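Betreff: Re: [lasari-liste] Bettlaken: wie viele Durchgänge pro Wohnung?
Von: Flora Guthrie
Datum: 12. März 2026

Liebe alle, liebe Marion,

entschuldigt, dass ich erst heute dazu komme, ich war mit dem Hochladen der Küchendaten beschäftigt und wollte nicht zwischen Tür und Angel antworten. Marion hatte geschrieben:

> Wir haben in Vanstead jetzt 400 Durchgänge mit Laken, aber
> fast alle aus 2 Schlafzimmern. Reicht das fürs Training, oder
> sollen wir umziehen? Und muss das Laken am Anfang immer
> gleich liegen?

Zur ersten Frage: bitte umziehen! Das Modell aus dem Oktober hat uns da eine Lehre erteilt, es konnte die Betten aus dem Trainingssatz wunderbar und stand vor jedem fremden Bett ziemlich ratlos da. Mir sind 17 Durchgänge aus einer neuen Wohnung inzwischen lieber als noch einmal hundert aus der alten (und für euch ist es bestimmt auch netter, mal andere Wände zu sehen).

Zur zweiten: nein, bloß nicht. Werft das Laken ruhig so hin, wie es fällt. Ein loser Haufen mitten auf der Matratze ist ein prima Ausgangspunkt, und was auf dem Nachttisch oder an der Bettkante liegt, darf gern dort bleiben. So sieht es bei den Leuten zu Hause ja auch aus. Greift dann in eine Falte, hebt ruhig und gleichmäßig an und haltet die Finger möglichst im Blickfeld der Kamera. 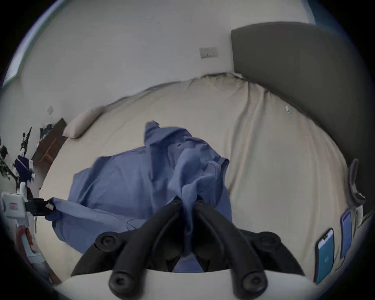

Marion Galbraith wendet ein, dass bei so viel Freiheit am Anfang die Durchgänge sehr verschieden lang werden und sich das Beschriften ziemlich hinzieht. Da hat sie recht, und ich habe auch keine elegante Lösung. Mein Vorschlag wäre, den Durchgang in 4 Abschnitte zu teilen (Greifen, Anheben, Ziehen, Glattstreichen) und nur die Übergänge zu markieren. In Rustgate machen sie das schon eine Weile so und sind, soweit ich höre, recht zufrieden damit.

Missglückte Griffe bitte nicht löschen, sondern mit "Fehlgriff" kennzeichnen und mitschicken, die brauchen wir sehr!

Ganz herzliche Grüße und danke für eure Geduld mit all dem Bettzeug
Flora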